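okay so I have officially started The Bathroom, capital T capital B, and I'm going to post the whole thing here because if I don't narrate it I will quit by Monday

background for the new people: we moved into this place in August and the bathroom has been last on my list ever since. kitchen got its shelves, bedroom got its curtains, the bathroom got a nicer soap dish and a lot of promises

the plan is small! I am not moving a toilet. I am not touching the tub. clean the grout, fix up the walls, new towel rail, new mirror, something on the window so I can stop showering like a spy

budget is up to 40 a week out of the fun money, which is why this thread may outlive us all

first thing I did was empty the cabinet and wow. I own so many half-used sunscreens. I own a hotel sewing kit from a hotel I don't remember staying in. there was a jar of bath salts that had turned into one single bath salt

everything that survived went in a crate in the hallway. I have already gone looking in the crate for tweezers twice today

then the rail. I spent way too long looking at rails. Fluvier makes a gorgeous one, brushed brass, little rounded ends, and I had it in my cart for a week like a person with money. closed the tab. opened the tab. closed it again

went with the Kurby one. it's plain and it's matte and it holds a towel, and the reviews are all from people named things like "dad of twins" who say it held a child

mirror is still undecided. round is what everyone has, and I do like round?? but the medicine cabinet is a rectangle and I can't tell if they'd fight. taking opinions, strong ones preferred

anyway I went in this morning with coffee and zero tools just to look at it properly before buying paint
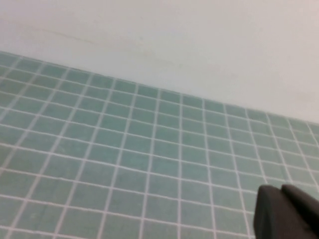 paint is the part I keep going back and forth on. I had two Ternach sample cards taped to the door, one a proper white and one a sort of warm oat, and I was so sure about the oat until I held it down near the tile. that dusty sea-green already has so much going on with all the bright white grout lines, and the oat just went kind of sad beside it. so the walls are staying white. there's a thin little hairline mark on the wall I want to deal with while I'm at it, plus a few faint smudges, and then it can be the plain calm thing next to the busy thing

also I've come around on the tile SO hard. when we got the keys my exact words were "well that'll have to go." now if anybody came near it with a hammer I'd lie down on top of it

part of it is that the green isn't one green. some of the little squares lean gray and some are more of a deep aqua and I never noticed until I was down there at eye level with my coffee going cold. I'd been shopping for "a green towel" like that was a simple errand

grout update for those who asked (one person asked, hi). people kept telling me to use the strong stuff and I did not want the strong stuff in a room with one tiny window. so, baking soda paste and an old toothbrush, one patch at a time, podcast on, knees on a folded bath mat

and fold it twice! once is not enough! I learned this at the 8 minute mark and my knees would like it in the record

I tried one of those long-handled scrubbers too so I could do it standing up like a dignified adult. it skates. it just glides over the lines and polishes the tops of the tiles. toothbrush wins, sorry to my back

someone in my replies says do the walls first and the floor jobs last because you'll drip. this is extremely good advice that I am reading one day after I needed it

for the hairline thing I got a small tub of Baek filler, the kind you smear on with your finger and sand after. the lid says 7 hours before painting. I am a "poke it after 20 minutes" type so I'm planning to do it right before bed and physically remove myself from the situation

also bought: painter's tape (the good one, the cheap one has betrayed me before), a sanding sponge, a baby-size roller that makes me feel like a giant, and a candle. the candle is not for the project. the candle was next to the register

my one splurge is going to be towels. I want big stupid hotel towels. I've been drying off with the same thin stripy ones since my first apartment and you can basically read through them

white ones would be too much white, I think. gray feels like a gym. I'm leaning toward a faded rusty pink, which sounds awful typed out, but picture it next to that green for a second. right?? tell me I'm right

window film comes next week and I've been warned about bubbles by so many of you that I'm now scared of it. spray bottle, drop of dish soap, old library card as the squeegee. writing it here so I can find it again

tonight is filler, then pajamas, then not touching the filler

round mirror is winning in the replies btw. rectangle people, you have until I finish this sandwich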